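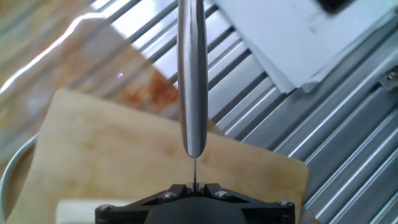
# Sharpening a kitchen knife on a water stone

I put off learning this for years and paid the hardware store in Flustcombe to do it, and I'm a little sorry I did, as it's one of the most satisfying jobs in the kitchen! You need one stone, a towel, some water and half an hour. These steps are for an ordinary double-beveled chef's knife. Serrated knives and single-bevel Japanese blades need a different method.

## What you need

- A 1000 grit water stone. Mine is a Virnik, the plain gray one, and I've used it for every knife in the house.
- A dish towel, folded and damp, to stop the stone from sliding
- A bowl of water
- A permanent marker
- A ripe tomato and some newspaper for testing

You can add a finer stone later if you catch the bug. Get good on the 1000 first.

## Steps

1. **Soak the stone.** Drop it in the bowl and wait until the bubbles stop. With mine that takes 10 minutes. Some stones only want a splash on top and can be harmed by soaking, so read the leaflet.

2. **Color the edge.** Run the marker along the bevel on both sides of the blade. This trick taught me more than any video did. Wherever the ink comes off, you're grinding, and wherever it stays, you aren't.

3. **Find the angle.** Lay the blade flat on the stone, then lift the spine until there's room for two stacked quarters underneath. Take one light stroke and look at the ink. If it's gone only from the top of the bevel, raise the spine a hair. If it's gone only at the very edge, lower it.

4. **Work the first side.** Put two fingertips on the flat of the blade, just behind the edge, and keep them well away from the cutting side. Push away edge-first with light pressure, ease off on the way back. Do the heel, then the middle, then the tip, lifting the handle slightly as the curve begins. Gray mud will build up on the stone - leave it there, it helps.

5. **Feel for the burr.** Drag your thumb gently from the spine out past the edge, never along it. You're after a faint scratchy lip on the side facing up. It has to run the whole length, heel to tip. The first time I felt one I made everybody in the kitchen come and feel it too!

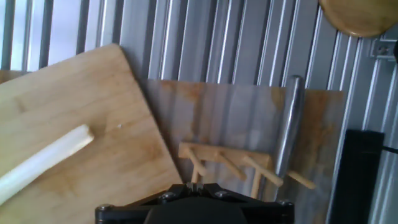

6. **Switch sides.** Flip the knife and repeat until the burr moves over. The second side usually goes faster.

7. **Take the burr off.** Alternate sides, one stroke each, getting lighter every time until the knife is barely touching the stone. Don't rush this part. A leftover burr feels wonderfully sharp for one dinner and then folds over.

8. **Wash and test.** Rinse the blade, dry it, and slice down through a sheet of newspaper. If it snags, note where and go back to that spot. Then try the tomato.

## Looking after the stone

Rinse off the mud and let the stone air-dry on its side, out of the sun. When the middle starts to dip, rub it flat with a lapping plate. I do mine every October, before the big cooking season.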